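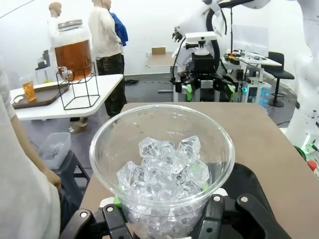
popcorn_widow
Saw the Lerketti remake in August. 100 minutes, and they cut the harbor song. Why buy the rights?

utus_fan
The harbor song was six minutes of a man listing boats.

popcorn_widow
Good boats, though.

reel50
The new ending works better. In the original everyone forgives everyone and then there's a parade.

utus_fan
Agree on the ending. The dubbing is a crime.

popcorn_widow
I liked the parade. Going back to my DVD.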